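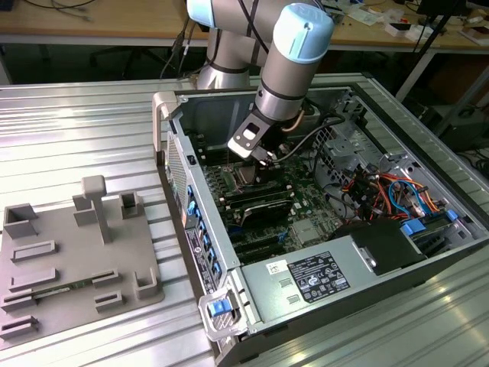

Centhorpe Office Services, Workstation Inventory Group

Fliltow asset records, README
Last revised March 2020

Summary
Fliltow is a set of flat files describing desktop computers held by the Centhorpe and Sillville offices. Each row is one machine. The files cover 400 machines in 13 columns. Monitors, printers and phones are kept in a separate list.

Files
towers.csv — one row per machine
sites.csv — building and room codes
changes.txt — free-text log, newest entry first

Main columns
asset_id: six digits, leading zeros kept. Open the file as text or the zeros are lost.
site: C or S. Machines in transit keep the old code until they are signed for.
form: tower, small, or other.
case_notes: free text, up to 100 characters.
status: active, spare, retired, missing. 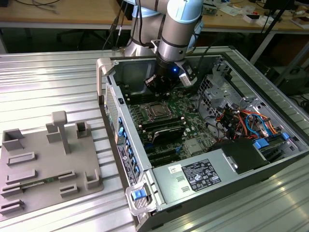
The case_notes column was added after the Sillville move, when a number of asset tags had come off and machines had to be matched by their outward appearance. Notes are written in lower case, with the part first and the color second. A tower with a blue release latch on its carrying handle and blue expansion slot covers is entered as "handle latch blue; slot covers blue". Makers' stickers are left out of the note unless the asset tag is missing. Older rows use "grip" for handle and have not been changed.

Collection
Rows were entered by hand from paper sheets. Timo Ruppert entered the Centhorpe sheets and Jarmo Suominen the Sillville ones. The two sets were merged on asset_id, and duplicates were settled in favor of the later sheet.

Known problems
The MacRitchie annex is coded as C, although it has its own room numbers. Filter on room codes starting with M to separate it.
Purchase dates before the merge give the year only.
"missing" means not found at the last check. It does not mean written off.
3 rows have no site code and are skipped by the summary script.

Updates
Send corrections to Jarmo Suominen with the asset_id and the column name. Do not edit towers.csv in place — the nightly copy overwrites it. The next full check is planned for April.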